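Felt table cover keeps creeping and sheds onto everything - glue it down or not?

Posted by Stekance, May 5, 2021

I have a rectangular work table with rounded corners, covered in teal felt. The cover is one piece, wrapped over the edge and stapled underneath. Two problems. It creeps toward whichever side gets used most, and fibers end up on anything with a rough surface. The sheet was sold as 2 mm polyester. I would like to fix it without replacing the top.

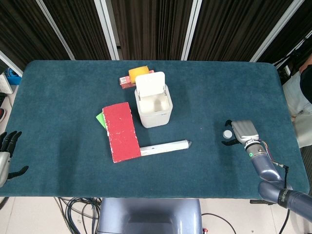

Staple spacing on mine is 80 mm on the long sides and wider at the corners, where the fabric is pleated. Light items such as the yellow sponge don't move it at all. The creep comes from leaning on the edge and from dragging boxes across. Would spray adhesive stop it, and can the felt still be removed later?

Plimatell

Spray adhesive will stop the creep. Removal is the weak point. A permanent contact type will take the backing off the felt when you pull it. Use a repositionable type, apply to the table only, and keep it to a band along the perimeter.

Before that, check the top itself. If it is sealed and glossy, the felt has nothing to grip. I scuffed mine with 400 grit, wiped it down, let it dry overnight and restapled. It has stayed put since June of last year with no adhesive at all. Close up the staples at the corners too - one in each pleat.

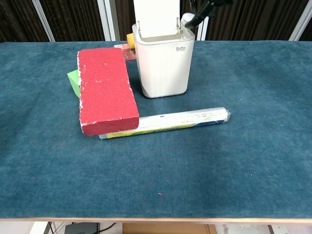
For the shedding, do the cleaning before you restaple. Vacuum with a brush head in one direction only, then go over it with a damp rubber glove. Repeat after a week. New polyester felt gives up most of its loose fiber in the first few passes. If it is still shedding after that, the surface is worn and cleaning won't help. Do not use a lint shaver on 2 mm sheet, it thins out fast.

Wovlow

just put a rubber mat under it, the kind for rugs. works for me

Stekance

Top is sealed, so I will try the sanding first. A rug mat would make the surface too soft for what I do on it. Does the grit matter much? I have 2000 here and nothing coarser.

Plimatell

Yes. 2000 will polish it. Get the 400.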